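Rule Five

The binder was 638 pages and Genalyn had read maybe 2000 of them, that was how it felt. Clarura Handling Practice, sixth printing. Rule five was the one she kept a thumb in.

An item the operator cannot name shall not be lifted.

"So name it," said Remedios Quiambao. On the phone, from Unotholm, eating something. Crackers.

"I can't."

"What color."

"Dark red."

"Beet."

"It's wrinkled. All over. Creased."

"Old beet."

"You're guessing. Guessing's in the binder too. Page whatever. Operator shall not guess."

Crunch. Remedios had written half the binder back in April, at her kitchen table, after the Enriquez job, where an arm squeezed a thing everyone was sure was a lemon. She didn't talk about the lemon. She just wrote rules. Keep hands out of the reach line. Say the word before you send the word. One person holds the stop, and that person doesn't also hold a coffee.

Genalyn had put the coffee on the floor. Was that allowed? Probly not.

Jesta waited. That was the arm's name, the controller's name really but everyone used it for the whole thing. It didn't hum or tap its fingers. It would wait until the building fell down. She sort of hated that, and sort of wanted it for herself.

"Read me the table," Remedios said. "Left to right. Do it properly."

Fine. Properly. She pulled the headset mic down and said it for the log, slow, the way you talk to a bank.

"Bin, clear. Apple in it, red. Then the, the item. On the wood, no bin. Then bin, gray. Bell pepper, red."
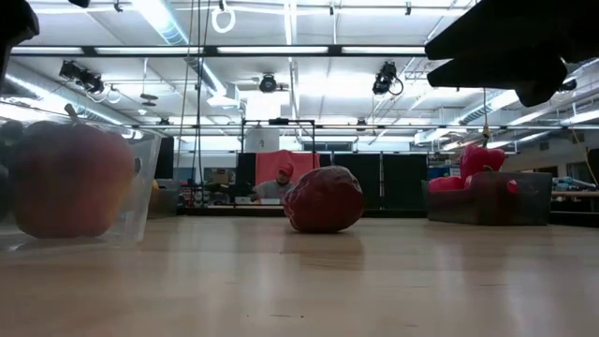 "And the item is?"

"Unnamed."

"Good. Then what do you do?"

"Not lift it."

"And?"

And. There was always an and. She flipped pages, lost her place, found it, a corner tore off in her hand. Unnamed items are to be asked about, once, of a person who would know. Once! Underlined. Who'd know? Whoever bought the groceries. Who bought the groceries?

"Remedios. You did the shopping list."

Nothing. Crackers had stopped.

"You put something on there on purpose."

"I put a lot of things on there."

"What is it?"

"Are you asking me, once, as a person who would know?"

Genalyn shut the binder. Hand on the stop, coffee on the floor going cold. Jesta didn't move and neither did she.

"Yes," she said. "For the log. I'm asking."

"Okay," said Remedios, and she sounded pleased, teh old witch. "Write this down."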